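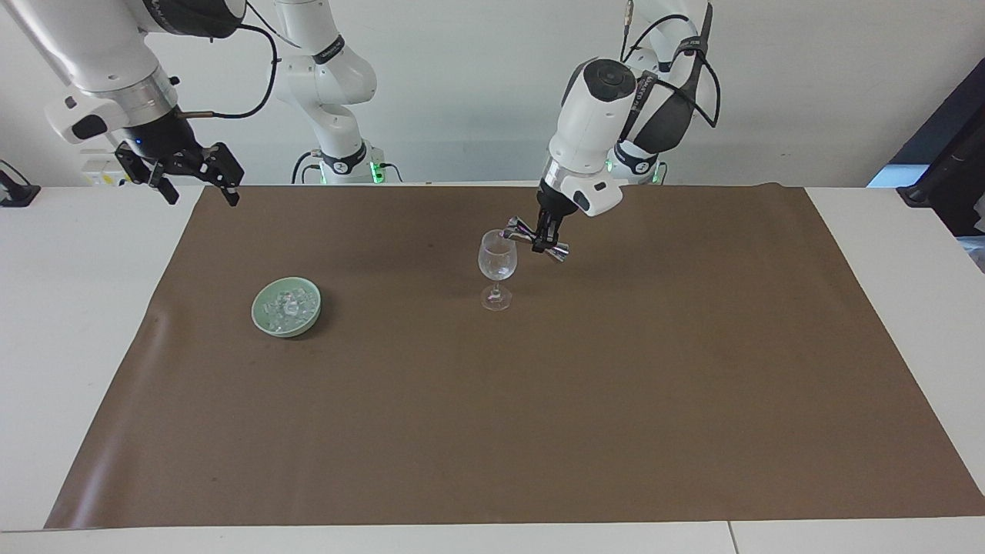
A hundred walks along the same canal

9th May

I've been meaning to write this one for weeks, and I kept putting it off because I wanted to do it properly, with a map and everything, and I've now accepted that the map isn't going to happen. So you're getting it as it comes.

Back in the winter I decided I would walk the towpath from my end of town out to the Banddale lock and back, and that I would do it 100 times. I can't tell you where the number came from. It sounded like a lot without sounding mad, and I like things you can tick off (I have a paper chart on the side of the fridge, and I make no apology for it). There wasn't a deadline. I finished last week, in drizzle, and went home and had a bath.

If you don't know the Banddale stretch, it isn't what you'd call a famous bit of canal. You go down the steps by the old Daly works, under the road bridge where it always smells of damp stone, and then it's allotments on one side and the backs of gardens on the other until you come out among the fields. The lock is just past the second footbridge. There and back takes me an hour and a bit if I don't stop, and I always stop.

The first few weeks

I'll be truthful, I didn't enjoy the beginning very much. It was dark when I set off and the path was more puddle than path, and I had the wrong boots. They were an old pair of Stesteros that I'd bought for a holiday and never really broken in, and they rubbed my left heel something terrible. I went back to my ordinary lace-ups with thick socks and got on much better, though I did then spend a fair amount of time drying newspaper on the radiator to stuff back inside them.

I also made the mistake of listening to things. I had a long audiobook about the sea and I thought it would go nicely with all that water, and what happened was that I'd get home with no idea whether I'd seen a heron or not. Somewhere before the tenth walk the battery on my headphones went flat, and I never got into the habit of charging them again. You can hear such a lot down there once you're used to it. Moorhens make a noise like somebody treading on a squeaky toy, and there's one garden with a wind chime that I was very fond of in January and had quite gone off by March.

Seeing the same things over and over

People did ask whether I got bored. I thought I would, and some mornings I did, a bit, in the long straight part by the allotments. But the same walk is never quite the same walk, is it? There was ice right across under the bridge one morning and a mist another time that stopped at exactly the height of my chin, so that I felt as though I was wading. Then the hawthorn came out, first in just one place where the wall must hold the warmth, and I remember being ridiculously pleased, as if I'd had something to do with it.

I started to have favourites. There's a shed on the allotments painted the most awful orange, with a proper letterbox in the door, and I'd have been sorry to miss it. There's a willow that leans so far over the water that I was certain the February gales would have it down, and they didn't. And there's a narrowboat moored by the first footbridge with a row of teapots along the roof planted up with herbs. I've never seen anyone aboard, but the herbs are always well looked after.

You get to know people too, in that very British way where you never find out what they're called. The lady with the two greyhounds in matching coats went from a nod to a "morning" to a whole conversation about hip operations, and that took us the best part of 30 walks. The runner with the yellow hat has never said a word, but he lifts one hand off his hip as he goes by, and I'd be hurt now if he didn't.

Stopping for something warm

I must put in a word for the Drondetti, the little café on the corner at the top of the steps. It opens at eight, and I fell into timing my walk so that I'd be coming up just as the lights went on. A cheese scone and a pot of tea, in the seat by the window if it was free. I'm aware that I probably undid any good the walking had done me, and I don't mind in the least. The scones have mustard in them, I'm nearly sure, and I've been trying to copy them at home — not with much success so far, mine come out flat as beer mats — so if you have a good recipe, please do leave it in the comments.

What I'd do differently

Take a flask from the start. Buy a decent hat, with something over the ears. Write a line or two down every day as well, as I only began keeping notes halfway through and there's a whole stretch of January I can't tell you anything about. My notes aren't up to much anyway. One of them reads "goose, very cross" and another only says "gate".

I'd also worry less about the missed days. When I had that dreadful cold I didn't go out for over a week, and I lay there fretting over my chart as though there was going to be an inspection. The canal was still there when I got back to it, and a bit greener.

So what now? I had the idea I'd pick a new route, perhaps up over the fields behind the church, and I did try it on the day after I finished. It was lovely, and there were lambs, but I kept wondering whether the swans by the lock had hatched anything yet. The next morning I was back down the steps. No cygnets as yet. I haven't drawn up a new chart, but there's still a space for one on the fridge, and I've moved the magnets out of the way just in case.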